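Skitetti Air

Skitetti Air is a regional airline operating scheduled passenger flights in two cabins, Main and Dudel Class. It was founded in 2009 by Arnel Dalisay and Kirstin MacRitchie and is based at Purnumero.

Cabin service
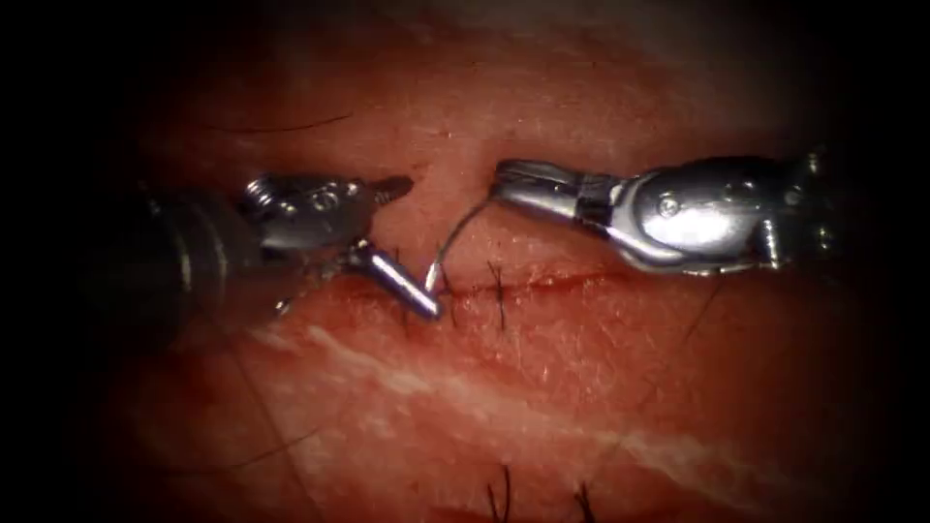
Dudel Class has 8 seats, each with a footrest, a reading light and a lockable side compartment. Passengers are met at a separate check-in counter and receive a hot meal on evening departures. The airline also offers an assistance service for people flying home after medical treatment. It applies the same seating rules to all such passengers. A form signed by the treating doctor is required in either case.

Main cabin passengers may purchase snacks and select a seat in advance. Blankets are supplied on request. 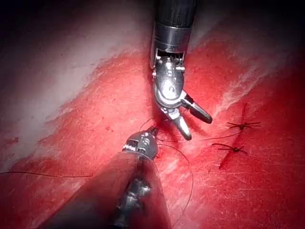 Loyalty program

The Adjei program awards points for each completed flight. A member who collects 3000 points may exchange them for a one-way upgrade to Dudel Class – subject to availability at check-in. 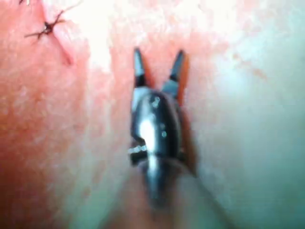
Points may be shared within a household but cannot be sold. The program was designed by Efren Aquino, who later became head of passenger services.

Fleet

The main aircraft type seats 94 passengers.
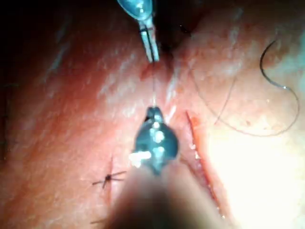 Cabins were refitted under Toàn Hoàng, with wider overhead bins and new seat covers.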